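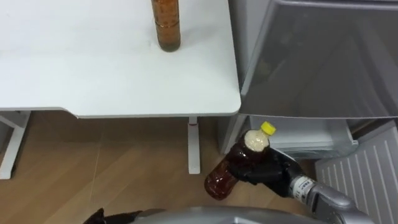 Minutes > Building Users Group > Flastberg House

Flastberg House Building Users Group
Minutes of the meeting held 12/4/24, second floor meeting room

Chair: Rónán Tierney
Represented: Ovis (first floor), Lục (ground floor and kitchen), Kekham (building management), second floor tenants
Apologies: third floor tenants

1. Minutes of the previous meeting

Accepted with one correction. Under item 4, "riser cupboard B" should read "riser cupboard A." The drawing attached to those minutes was correct and does not need to be reissued.

2. Matters arising

2.1 Loading bay light. Replaced. The timer was left on its summer setting and the light now comes on after the last delivery of the day. Kekham to reset.

2.2 Bicycle rack. The two damaged hoops have been removed and the bolt holes capped. Replacement hoops are on order with no delivery date. Ovis asked whether the new hoops would be the same height as the old ones. Kekham to check the order.

2.3 Key register. Three keys remain unaccounted for, all to the north stair door. The chair asked that tenants check desk drawers and key safes again before the cylinder is changed. Cost of a new cylinder and cut keys would fall to the service charge. Carried forward.

3. Hot water supply

3.1 Kekham reported on complaints from the second floor that hot water is slow to arrive at the taps in the morning. The circulation pump was inspected and is running. The return valve on the second floor branch was found almost closed, probably since the pipework was altered for the Lục kitchen. It has been opened by half a turn.

3.2 Temperature readings at the far tap are being taken by the second floor tenants at the start of each working day. Readings to date are better but uneven. The meeting agreed to continue for the rest of the month before any further adjustment is made, as opening the second floor branch will reduce flow to the first.

3.3 Ovis stated that it had seen no change on the first floor and wished this to be recorded.

3.4 Lagging is missing on a length of return pipe in riser cupboard A. Kekham has a quotation for $600, which includes relabeling the valves. Approved.

Action: Kekham to place the order and circulate the date of the work. Riser cupboard A must be cleared before then. It currently contains boxes belonging to the second floor and a folded display stand that no tenant present claimed.

4. Waste and recycling

4.1 The contractor has twice refused the mixed recycling bin on grounds of food contamination. Each refusal is charged as a failed collection. Kekham circulated the two dockets. Neither states what was found in the bin.

4.2 Lục said that kitchen waste goes out in its own closed bins and is not taken to the shared store until after closing. The chair noted that the shared store is open to all floors during the day and that the source could not be established from the dockets.

4.3 It was agreed to move the food waste bin to the left of the door, next to the recycling, and to fix new labels to the lids. The present labels are on the front of the bins and cannot be read when the bins are parked against each other.

4.4 Cardboard is to be flattened. Ovis asked for a second cardboard cage. Kekham advised that there is no floor space for one unless the old salt bin is removed. The salt bin is empty. Kekham to ask the owner for permission to dispose of it.

Action: Kekham (labels, salt bin). All tenants to remind staff.

5. Fire alarm test and evacuation

5.1 The weekly bell test will move to 8 a.m. at the request of the second floor, which has had calls interrupted. Lục had no objection. Ovis asked that the change be posted in the elevator for two weeks before it takes effect. Agreed.

5.2 The last evacuation was completed within the target time. Two doors on the north stair did not close fully behind the last person through. One closer has been adjusted. The other is leaking oil and will be replaced.

5.3 The assembly point sign is hidden by the hedge when approached from the loading bay. Kekham will have the hedge cut back. If the sign is still not visible it will be raised on a longer post.

6. Elevator

The annual inspection found no defects requiring immediate repair. The inspector recommended new door shoes at the next service. The chair asked for the written report, which had not been received at the time of the meeting.

7. Any other business

7.1 Ovis gave notice of carpet replacement on the first floor in April. Old carpet will be taken down the north stair outside working hours. The stair must be left clear each evening.

7.2 The second floor asked whether the meeting room clock could be corrected. Kekham will do this when the loading bay timer is reset.

8. Next meeting

Same room. Kekham to circulate a date once the third floor tenants have confirmed availability. Items for the agenda should be sent to the chair in writing.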